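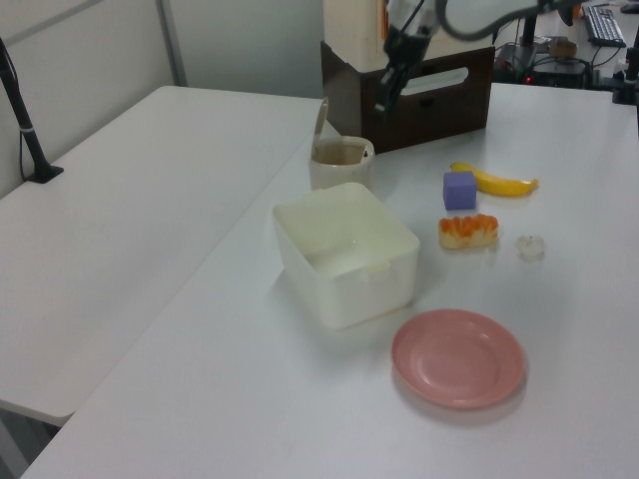
The two-finger gripper over the test table at Drondale, with the clamped camera pole at far left.

Hilde Leemans has been responsible for the equipment budget at the Drondale handling lab since January. Her first task was to replace a spending plan that listed robot arms by price and left everything else under a single line called "accessories."

"The arm was the best documented item in the plan," she says. "Payload, reach, repeatability, all there. Cable routing had no line. Camera mounts had no line. Spare fingers had no line. Those are the things that stop work."

The lab evaluates arms and grippers for kitting and light packing. Its test objects are household items and toy food, set out on plain white tables. Leemans keeps the set deliberately cheap. A foam cube costs almost nothing to replace, and a plastic plate tells her as much about a thin rim as an expensive tray would.

Her plan now splits each station into 4 parts: arm, end effector, sensing, and table. The arm is still the largest single purchase, but it is capped as a share of the total. Gripper and sensing together are allotted 35 percent. Luuk Nijs, who builds the stations, argued for more.

"A parallel gripper is simple and you can buy fingers for it from several sources," Nijs says. "It does boxes, cups, anything with two flat or nearly flat sides. Once you ask it for a lid from above, you are limited by the opening width. Then somebody wants a three-finger hand, and the price changes, and so does the maintenance."

He counts maintenance in joints and screws. More linkages mean more fasteners to check, and the lab inspects articulated hands every 100 hours of operation. Parallel grippers are inspected every 400.
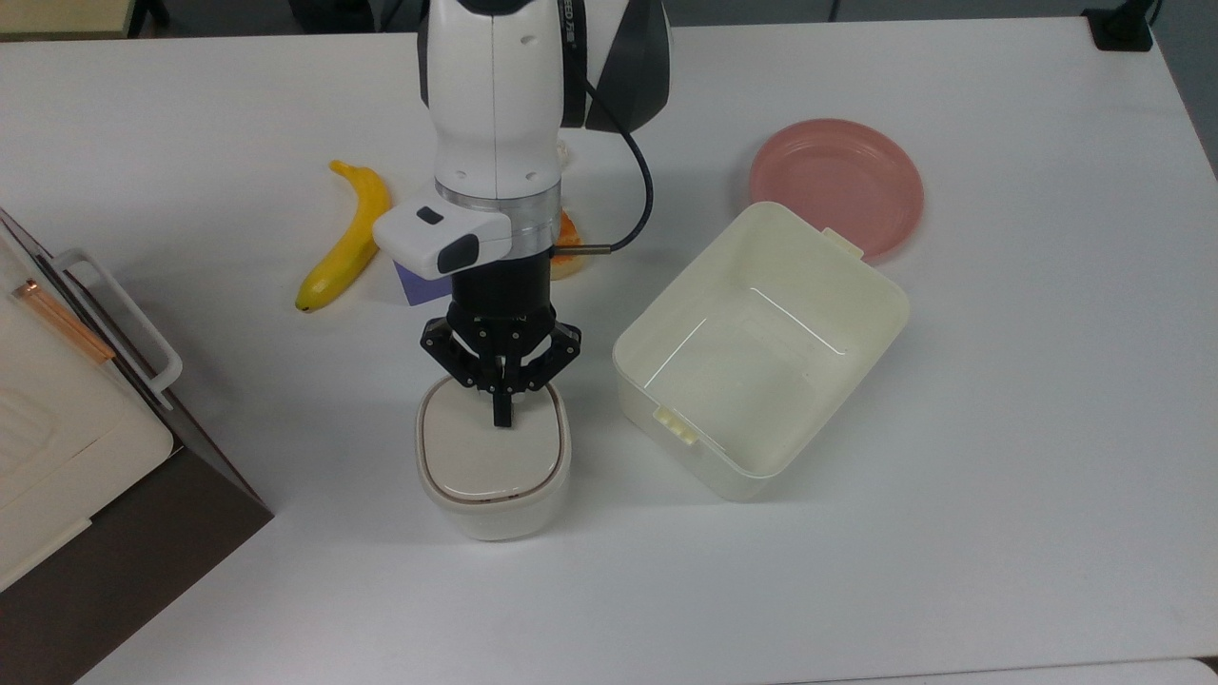

A three-finger gripper on a small lidded container. The white module on the wrist is the sensor unit.

Leemans does not rule out articulated hands. She asks for a list of objects first, with dimensions, and will approve the hand if the list contains items the two-finger unit cannot take. "People bring me a gripper and then look for objects," she says. "I send them back for the objects."

Sensing was the second argument. Nijs prefers a module on the wrist together with a fixed camera on a pole. The wrist unit gives a close view but moves with the arm and adds length between flange and fingertips. The fixed unit keeps its position as long as the clamp is left alone.

"Buy good clamps," he says. "If the pole moves, you calibrate again, and that is a morning. I would take a better clamp over a better lens on most of our jobs."

Two suppliers were asked to quote on the next round, Skumwood and Verschueren. Leemans sent both the same form. It asks for the delivered price, the connector types at the wrist, the minimum bend radius of every cable, and the lead time on spare parts. Verschueren returned it complete. Skumwood left the bend radius blank and was asked to resubmit.

She also requires a quote for training – a separate figure, not folded into installation. At her previous employer, Sturnmont, training had been included in the purchase price and was the first item to be shortened when delivery ran late.

Orders for the next station close on June 22, 2018. Table tops and clamps will be bought first, through the existing account. The choice of hand remains open until Nijs submits his object list.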